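About Hukero

Who we are

Hukero is a small company that writes and tests control software for robot arms. We work from two floors of a former printworks in Wundport. Our customers are mostly packing firms and teaching labs that own one or two arms and have no robotics staff of their own.

The company was started by Prapai Saengthong and Ebuka Ogbonna, who met while repairing conveyor controls at Tremeck. Prapai runs the software side. Ebuka looks after customers, site visits and anything to do with safety. Wichai Khunthong builds our simulated workcells and Nataša Lazarević runs the tests.

The Srithong fault

Most people who ring us have heard about the Srithong job, so we would like to set it out in our own words.

One Friday in February, an arm running our software at Srithong's training workshop drove its gripper into a bench. It had been told to pick up a pen and put it in a pot. The gripper should have stopped just above the bench top. It carried on down, bent a finger and left a dent in the wood. The guard door was shut and no one was hurt, but the arm took 435 milliseconds to stop after contact, and that was far too long.

The cause was ours. A change to the height setting had been saved on the controller but not loaded after a restart, so the arm was working from the old bench height. Our force limit should have caught the mistake and was set too high to do so. We had tested both parts separately and never together.

We paid for the repair, sent the full report to Srithong and stopped all new installations for three weeks.

Wichai then rebuilt the task in simulation, with a marker and a mesh pen holder on a wooden table, and we still use it to check every release.

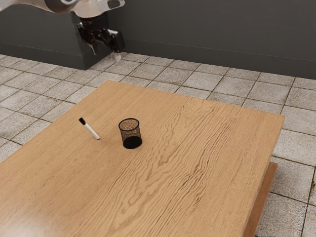

What we do differently now

Every release goes through 1000 simulated runs of the pen task before it reaches a real arm. In some of these the table height is wrong on purpose, and the arm must stop and report a fault. One missed stop holds up the release.

After any restart, the controller compares its saved settings with the ones in use. If they differ, the arm will not move until a person has checked them.

Nataša can stop a release without asking the founders. She has done so 3 times, twice for force limits and once for a fault message that named the wrong joint.

Reporting a problem

If your arm does something you did not expect, press the stop, leave the power on if it is safe to do so, and ring the support line. Please don't clear the log. Thongchai Chaiyaporn answers calls from 7 in the morning and passes anything involving contact or a late stop straight to Ebuka.

Customers can ask for a copy of the Srithong report through the same line.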